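Re: [bench-auto] Jollero kit on loan, worth the money?

Quick one before I have to give the bench back at four. Pic first, then answers.

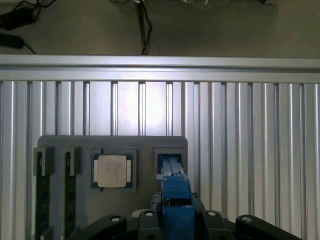
Jollero gripper at the empty square slot, CPU and two memory modules in their holders on the plate.

Macarena Ledesma wrote:
> We're pricing up small kits for handling PC parts, CPUs and memory mostly.
> Hamdy have quoted us for the Jollero, fixture plate included. Has anyone
> on here had one on a bench for longer than a sales demo? What I'd like to
> know: are the fingers any good on small parts, is the plate any use or
> would you print your own, and what is support like. Also what it does
> not do. The brochure is all adjectives.
>
> Macarena

Hi Macarena,

Had ours on loan since September, came through Lurnach not Hamdy so prices may differ. They asked 711 for the gripper and 275 for the plate and holders. Arm not included, we had one already. Check whether Hamdy are quoting with or without cables, Lurnach weren't and we got stung for postage twice.

Fingers — fine. Parallel plates, thin enough to get down into a pocket, which was my main worry. Body behind them is a chunky thing though, so leave more room round each holder than you think. We had to move our second row of parts off the plate altogether. Memory is easier than the CPU. With the CPU you want to hold the edges and keep well away from the underside, and the default grip force is too high for my liking. Turn it down in the settings before you let it near anything you paid for. We practised on dead chips out of the scrap drawer, do the same.

Plate is ok. Ours is bolted up on the extrusion panels so the parts face out, and that took an afternoon of swearing as the holes don't match the slot spacing. Jateck do a bracket for it, 60, wish I'd known. Slot brackets for the memory are good and I would not bother printing those. The square holders I would print, theirs are a bit tight and there's no chamfer at the top to speak of. If you're a hair out going in, it sits on the rim and sulks.

Numbers as you'll ask: 392 pick and place cycles logged so far. I haven't sorted the misses by cause yet so won't quote a rate, will post teh log when it's tidy. Most of the bad ones were my teaching positions early on.

Support: slow by email, good on the phone. Ask for the newer manual, the one in the box has the wrong wiring page.

Doesn't do: any force reading you can log properly, tool change, anything wider than a CPU holder without longer fingers (extra, they wouldnt give me a price). No lid or latch handling either, so if you're hoping to do sockets start to finish, no.

Would I buy — gripper yes, plate only if they knock something off. Have you asked Hamdy for a loan first? They might if you mention Lurnach do.

Got to run, shout if you want the settings file.

P.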